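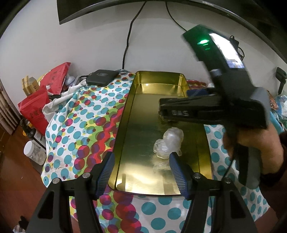

Hilo sobre cómo he pasado la tarde enseñándole a un robot a vaciar y llenar una caja, que me lo habéis pedido unos cuantos y siempre digo que sí y luego me voy a cenar.

Primero lo básico: el robot no está conmigo. Yo hago la tarea a mano, con una pinza en cada mano, y lo que se graba es lo que ve la pinza y cómo se mueve. Luego con eso se entrena la política. Nada de programar trayectorias punto a punto (lo hice dos años y no lo echo de menos).

La tanda de febrero es de 800 demostraciones. A mí me tocan 50 por sesión. Parece poco hasta que vas por la treinta y se te duerme el pulgar.

Lo que más cuesta al principio es olvidarte de tus dedos. Tú coges una caja de pastillas sin pensar, pero con dos dedos rectos tienes que decidir por qué lado entras, y si entras torcido la caja gira y te quedas con cara de tonto.
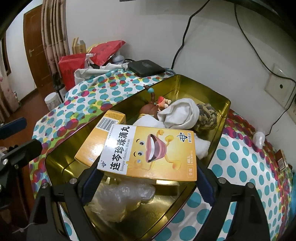
Y además hay que ir despacio, pero despacio de verdad. Gaurav Dubey me revisó las primeras y me devolvió un montón con la misma nota: "demasiado brusco al cerrar". Tenía razón, yo cerraba como quien caza una mosca.

Truco que me pasó él y que uso siempre: parar un momento encima del objeto, alinear, bajar, cerrar. Si dudas, que la duda quede arriba y no con la pinza metida entre las cosas.

Los objetos rígidos, bien. Las cajitas de cartón son mis amigas. Lo malo es todo lo que va en plástico arrugado, brilla por todas partes y cambia de forma en cuanto lo aprietas. ¡Cada agarre es distinto! Para entrenar eso es buenísimo, para mi paciencia bastante menos.

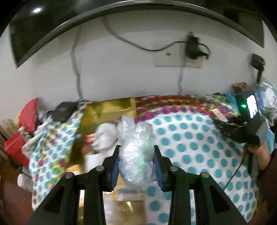
Un bultito envuelto en plástico, entre las dos almohadillas azules.

Me preguntaba Liudmyla Pylypenko si las demos que salen mal se tiran. Depende. Si se me resbala y lo vuelvo a coger bien, se queda, que el robot también tiene que aprender a recuperarse. Si me lío y muevo media mesa con el codo, fuera.

Otra cosa que pregunta mucha gente: ¿y por qué no lo haces con mando a distancia, moviendo el brazo de verdad? Pues también lo hacemos, los martes, con el brazo que llamamos Jondik. Para tareas de fuerza lo prefiero, porque ves enseguida adónde no llega el brazo. Pero para coger y dejar cositas voy muchísimo más rápida con las pinzas en la mano.

Con Jondik mi récord son 8 demos buenas seguidas. No os riáis. 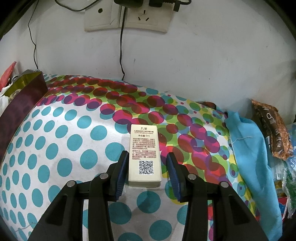
DUDAS QUE ME HABÉIS DEJADO

"¿Hay que poner siempre los objetos igual?" No, al revés. De pie, tumbados, cruzados, más cerca, más lejos. Si lo colocas todo siempre en el mismo sitio, el robot se aprende el sitio y pasa de mirar el objeto.

"¿Y las cajas estrechas de pie?" Dedos abiertos, uno a cada lado, y a cerrar sin empujar. Si tocas antes con un dedo que con el otro, se te cae. A mí se me caen bastantes, sí.

"¿Cansa?" La muñeca, mucho. Yo paro cada rato y estiro.

Mañana sigo con las que me faltan y os cuento qué dice Gaurav de los cierres. Si alguien tiene un buen ejercicio para el pulgar, que me lo deje por aquí, porfa.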